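Small claims says we have to try mediation first, other side wont pick a mediator

Category: Disputes and small courts
Asked 10 May 2026

Solène Vasseur
Ok so quick version. Rented a unit from Ondley Storage in Donbridge, moved out in September, they kept the whole deposit ($435) plus billed me $140 for "cleaning". Lease has a clause saying we have to mediate before anybody files anything. Fine. I sent them a letter proposing a mediator. No answer. Sent another. They wrote back saying they'd "consider" it but wanted their own person, some outfit called Stelness that I can't find much on. Then silence again.

Things I need to know:
Can I just file in small claims now or will it get tossed bc of the clause?
Do I have to accept their mediator?
Who pays? Lease says costs are "shared" and that's literally all it says.
If we do mediate and I say something dumb can they use it in court later?

Not looking to hire a lawyer over this amount. Thanks in advance, on my phone so sorry for typos.

3 replies

ueda_fan
Just file. These clauses are garbage, judges hate them. Did it with my old landlord and got everything back. Don't waste your time.

millrace_dan
Please don't just file without reading your clause again. Depends on your state and on the wording, but here's how it usually goes. Not a lawyer, I did intake at a community mediation center for a while.

Filing early
If the clause says mediation is required before a lawsuit, the other side can ask the judge to pause the case or dismiss it. Usually that's without prejudice, so you can refile, but you may be out the filing fee. And some of these clauses say whoever skips mediation loses the right to get attorney fees. Look for that sentence. What helps you is showing you tried. Two letters is a good start. Send one more, certified, with a real deadline. I'd give them 15 days. Say in plain words that if they don't agree to a mediator by then you'll treat it as a refusal and go to court. Keep the receipt. Check whether your state has a deadline for suing over this too, don't let them run out the clock on you.

Their mediator
No, you generally dont have to take who they pick unless the lease names that person or company. Ask Stelness in writing if they've worked for Ondley before. A mediator should tell you that up front. Better idea, propose your county's community center or the court's own program. Ours was one room and a folding sign, coffee in paper cups, nothing fancy, and we still closed plenty of deposit cases in under 2 hours. A lot of those programs are free or sliding scale.

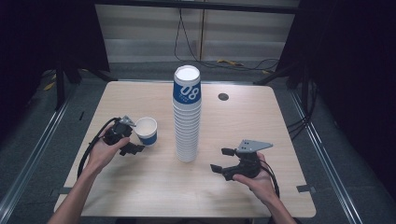

Who pays
"Shared" with nothing else normally gets read as half each. Just the mediator's fee, not the other guy's lawyer. Get the number in writing before you book. If a private mediator costs more than what you're fighting over, put that in your letter and offer the free program instead. Hard for them to look reasonable turning that down.

What you say in there
Mostly confidential. In most places offers made in mediation can't be used to prove you owe the money. But there are exceptions, threats for one, and a document doesn't turn secret just bc you brought it to the table. Your photos and the lease are still evidence either way. They'll probly have you sign an agreement to mediate at the start, the confidentiality part is in there, read it.

Also: the mediator can't make you sign a deal. That's arbitration you're thinking of, if you're thinking of that. Double check the clause doesn't say "mediation and then binding arbitration". Lots of storage leases do and people miss the second half. If yours does, small claims may still be allowed as an exception, look for the words small claims anywhere in it.

pat in donbridge
Agree with Dan. Only thing to add, call the small claims clerk. They can't give legal advice but ours told me over the phone whether the court runs mediation on the hearing day. If it does you may be able to ask the judge to count that for the clause, no promises. Bring copies of evrything, one set for you, one for them, one for the judge.

Solène Vasseur
Ok checked, no arbitration part, phew. Nothing about attorney fees either. Sending the certified letter tomorrow and calling the clerk. Will update if they answer.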